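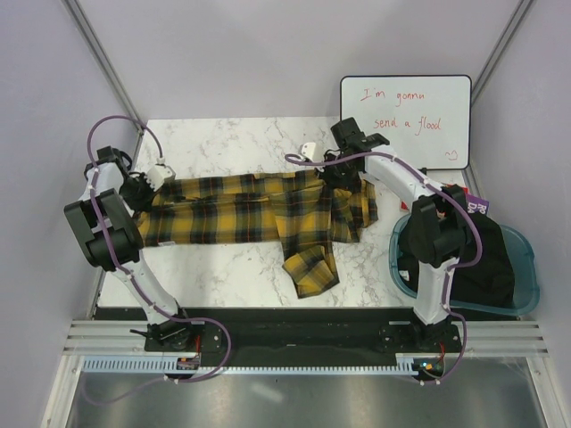 Why Do Shirts Have Squares? The Story of Plaid

Have you got a plaid shirt in your closet? Maybe it's red and black, or green and blue, or a bright sunny yellow with black. Lots of people have one, and plaid has been around for a very long time. People were weaving checked cloth thousands of years ago!

Let's find out how all those squares get there.

It starts with thread

Most plaid isn't painted or printed on. The pattern is built right into the cloth while it's being made, and the machine that makes it is called a loom.

A loom holds lots of threads stretched out side by side, like the strings of a giant guitar. These long threads are called the warp. Then another thread goes across them, over and under, over and under, all the way to the other side and back again. That one is called the weft. (An easy way to remember: weft goes from weft to wight. Sorry, left to right!)

Now for the clever bit. Say your warp threads are yellow for a while, then black for a while, then yellow again. You've got stripes going up and down. If you change the weft thread in the same way, you get stripes going across too. Where the stripes cross, you get squares!

The in-between colour

Look closely at a yellow and black plaid shirt. Where yellow crosses yellow, the cloth is bright yellow. Where black crosses black, it's properly black. But where yellow crosses black, you get a darker, speckly colour, and if you put your nose right up to it you might see tiny dots of both. Your eyes mix them together, a bit like mixing paint.

Many plaids also have very thin lines running through the bigger squares, sometimes in a colour you don't notice at first, like orange. Just a few threads can do that, and they make the whole pattern look different.

Plaid or tartan?

In Canada, most of us say plaid. Tartan is the word for the famous patterns from Scotland, where different families and places have their own. Most Canadian provinces and territories have an official tartan too. See if you can find out what colours are in yours!

Be a plaid detective

Lay a plaid shirt out flat on a table, with the sleeves out to the sides. Smooth out the big wrinkles with your hands. Now look for these things:

The repeat. Put your finger on one line and move it sideways until you find the very same line with the very same neighbours. The part in between is called the repeat, and it happens over and over. My friend Siu-ming Yen measured the one on her favourite shirt and it was 72 millimetres wide.

The side seams. Do the lines on the front meet the lines on the back? Matching them up takes extra care and extra cloth, so plenty of shirts don't bother.

The pocket. If there is one, is it straight, or has it been turned so the squares look like diamonds? Cloth that's turned like this is "cut on the bias".

The label. It's often inside the collar or along a side seam, and it might tell you what the thread is made of. Cotton is a common one. It comes from the fluffy part around the seeds of a plant!

Weave your own

You'll need strips of paper in two colours, and some tape. Tape 5 strips of each colour side by side on a table, two of one colour and then two of the other until they run out. Then weave more strips across, over and under, in the same order. Push them up snugly as you go.

If your squares come out wobbly, pull out the last strip and try again. Weavers have to undo rows too, and some of them have hundreds of threads to keep track of!

Words to know

Loom: a machine or frame for weaving cloth.
Warp: the long threads stretched on the loom.
Weft: the thread that goes across, over and under.
Repeat: the piece of a pattern that happens again and again.
Bias: the slanted direction across a piece of cloth.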